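Shop-floor shifts: people wanted to restock shelves alongside robots (paid)

Utgate is looking for 70 people to spend part of August putting groceries on shelves. Machines will be putting groceries on shelves a few feet away. You will be paid for this and the machines will not, so you are already ahead.

What we're trying to find out

Every year someone announces that the stocking of shops and the tidying of kitchens is about to be handled by robots. Every year the people who do that work go in on Monday as usual. We would like to replace the announcement with some numbers.

The study is called Folora. It compares how people and robot arms do the same small jobs: facing up cans, turning labels to the front, pulling old stock forward, clearing a spill, putting a returned item back where it came from and not where there happened to be a gap. The list has 2238 individual tasks on it. It was written by people who have worked in shops, and you can tell, since a large number of them begin with the word "again."

At present the machines are decent at picking up a thing that stands alone with plenty of room around it. They are slower with a thing that stands against another thing. A shop is mostly the second kind. Last season's arms finished 2062 attempts at the can tasks, and we are not going to publish the success rate in a job ad. Come and see for yourself.

What you would be doing

You will work in our test shop, a former carpet showroom now fitted with two aisles, one checkout and a stockroom. A session goes like this. You get a card with a job on it. You do the job at whatever speed you would normally do it. You tell us what you were thinking while you did it, or that you weren't thinking about anything, and we write that down too. Then you get another card.

In some sessions you will also watch an arm do the same card and score it. The scoring sheet asks whether you would have let a new coworker leave the shelf like that. Please be as harsh as you would be with a new coworker.

Partway through each session we move things. An item goes to the wrong shelf, a can gets turned around, a box goes in upside down. We don't tell you which. Regular shop staff tend to fix these without being asked and then deny having done anything – this is of great interest to us.

Who we want

Anyone 18 or over who can stand for a couple of hours with breaks and lift a case of canned goods to waist height. If you can't do the lifting but want to take part, say so. There are seated scoring sessions and they fill up more slowly.

We are especially keen to hear from people who have worked in a grocery store, a school kitchen, a food bank or a warehouse, and from people who have kept house for a family of any size. Please don't write "no relevant experience" and then mention further down that you raised four kids. We had several of those last time and had to write back to all of them.

You do not need to know anything about robots. If you do know a lot about robots, you are welcome, but you will be asked to stop explaining them to the other participants.

We can't take employees of Astano, which supplies the arms, or members of their households. They are lovely people and they root for the arms.

Hours and pay

Each person does 3 sessions of two and a half hours. Morning sessions start at 9:00 and evening sessions at 6:30, with no sessions on Wednesday, when the shop gets reset. Pay is by the session at the posted Utgate participant rate, paid at the end of the session. If an arm breaks down while you are there, you are paid for the full time. This clause gets used more than we'd like.

Coffee is provided. Lunch is not, and the stock is not lunch. A good part of it has been dropped.

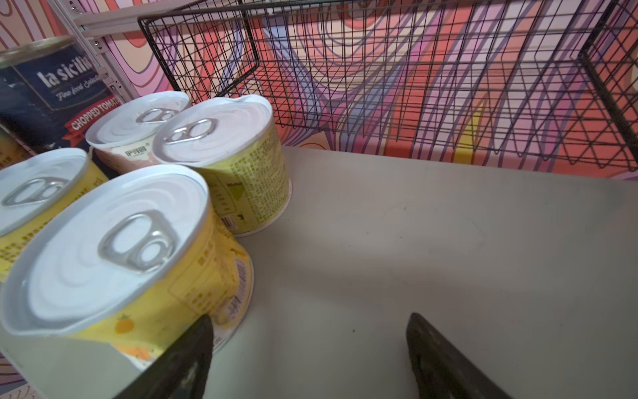 Small cans with ring-pull lids, and a bigger tin of chopped tomato behind them. Shelf stocking is one of the task groups in the study.

What to bring

Closed shoes, and sleeves that don't dangle. Long hair tied back. Reading glasses if you use them, as some of the labels carry very small print. Gloves are on hand in three sizes. Leave rings and bracelets at home or in one of our lockers.

Safety and your data

The arms stop if you step over the yellow line. You will get a short briefing on the line, and then everyone steps over it once on purpose to get that out of the way. Sessions are recorded. Faces are blurred before anything leaves the building, and you can ask for your recordings to be deleted up to the end of the study.

How to apply

Use the form on the Folora page or pick up a paper copy at the Szilágyi building front desk. Tell us which sessions you can make, whether you have done this sort of work before, and one household or shop chore you would hand over to a machine tomorrow if it could be trusted. That last answer has no effect on your application. So far "fitted sheets" has a strong lead.

We reply to everyone, including people we can't place this time. Places are given in the order that forms come in, with a few held back for evening sessions.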